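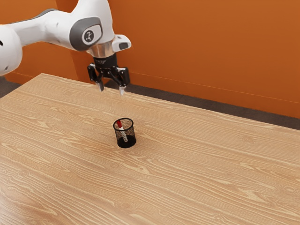 What's the smallest run of printed mailer boxes I can get without paying a fortune per box?

With most suppliers the price gets sensible at 700 boxes, and it drops again at 2,000. Under that you're mostly paying for setup, so a plain box with a printed sleeve or sticker usually works out cheaper.

saltbox_annie
OK so I read the answer pinned up top and I'm still stuck. I sell bath salts and I need boxes by September. Bolard quoted me for 2,000, one color on kraft, and the price is pretty decent, but I have nowhere to put 2,000 boxes! My hallway is already full of jars. Has anybody here ordered a smaller run from them?

cornerflap
They come flat, you know. 2,000 small mailers is two pallets at most, and you'd be surprised how low they stack. I'd take the better price.

saltbox_annie
Two pallets is my whole living room lol. I'm on the third floor.

tapegunner
I'm going to disagree with cornerflap. I did the big order thing my first year – 3,250 boxes from Bamora – and then I changed my logo. I still have a wall of the old ones and I use them to ship returns. The per-box price was great on paper, but I threw a lot of that money away. Start with 700.

cornerflap
That's a logo problem, though. If Annie's artwork is settled she loses nothing by going bigger. Annie, is it settled?

saltbox_annie
Sort of? I might change the green.

tapegunner
Then it's not settled :)

kraftydad
Whatever you order, ask for a blank sample first and put your real product in it. My first boxes were 2 mm too tight and the lid bowed every single time. The supplier had made exactly what I asked for, so I ate the cost. Salts are heavy too, so ask what flute they quoted. I went with E flute for soap and it's fine, but I wouldn't put glass jars in it without some padding.
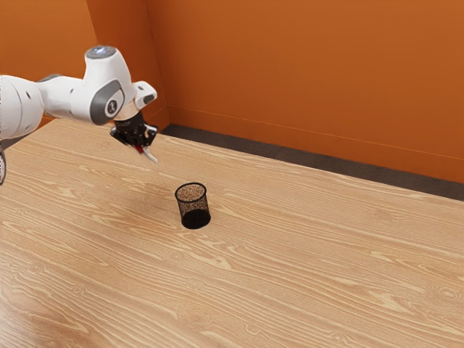 Robot arm over a wooden table, computer render

saltbox_annie
Good point about the flute, the quote doesn't say. I'll write to them Wednesday when I'm off work. Does the Clirnano coating do anything for damp? Bolard offers it as an extra and I can't tell if it's worth paying for.

kraftydad
I tried it on one batch. It wipes clean nicely, but tape didn't stick to it as well and I had to switch to a stronger roll. For salts I'd put the money into a better inner bag. Damp gets in at the seams anyway.

cornerflap
I like the coating, personally. Never had a tape problem, so maybe it's the tape you were using. It does make kraft look a little shiny, if that bothers you.

saltbox_annie
It does kind of bother me, I want the plain brown look. OK, no coating. Leaning toward 700 and asking Vukčević for a quote too, so I have something to compare.

tapegunner
Ask both of them if they keep the printing plate on file. Mine did, and the reorder came in roughly a third cheaper than the first run. Get that in writing before you pay the deposit.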